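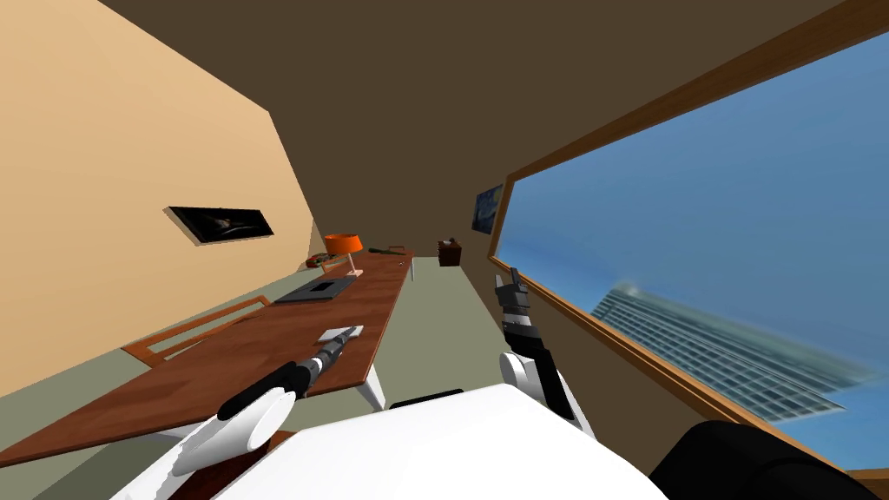 Predelcombe: A Town on a River Mouth

Predelcombe is a small port town. It stands where the River Femonia meets the sea. The place where a river meets the sea is called its mouth. The mouth of the Femonia is wide and shallow, and the tide moves in and out of it twice on most days. A river mouth of this kind is called an estuary.

Where the name comes from

The second part of the name, "combe," is an old word for a short valley. The town was built in a valley of this type, with a hill on each side. The first part of the name is harder to explain. It may come from the name of a family that owned land there, but no written record proves this.

The two hills

The hill on the north side is called Jaswood. It is 200 feet high and covered mostly in oak trees. The hill on the south side is called Bañez Hill. It is lower and has no forest. Sheep graze on it from spring to fall.

The hills block much of the wind. Ships used the estuary as a shelter during storms, and this is the main reason a town grew there - the soil in the valley is thin and was never good for growing crops.

The old harbor and the new harbor

The first harbor was in the middle of town, beside Market Street. Its stone walls are still standing. Boats tied up to iron rings set into the walls, and 12 of these rings remain.

Rivers carry small pieces of rock and soil called silt. When a river slows down near the sea, the silt sinks to the bottom. Over many years the silt in the Femonia made the old harbor too shallow for large boats. Workers dug the silt out with a machine called a dredger, but it always came back.

A new harbor was then built nine miles down the coast, where the water is deeper. Cargo ships use the new harbor today. The old one is used by rowboats and small sailboats.

Living in Predelcombe

About 1000 people live in the town. Many of them work at the new harbor or in the shops on Market Street. There is one school, one library and a small museum of local history. The museum has a model of the valley that shows how far the water reaches at high tide and at low tide.

In July the town holds a boat race. The boats start at the old harbor, go around a marker in the estuary and come back. The race must start near high tide. At low tide parts of the course are mud.

Words to know

Dredger - a machine that removes silt from the bottom of a river or harbor.
Estuary - the wide part of a river where it meets the sea.
Silt - very small pieces of rock and soil carried by water.
Tide - the regular rise and fall of the sea.

Written by Paraschiva Ursu
Last updated 29 June 2025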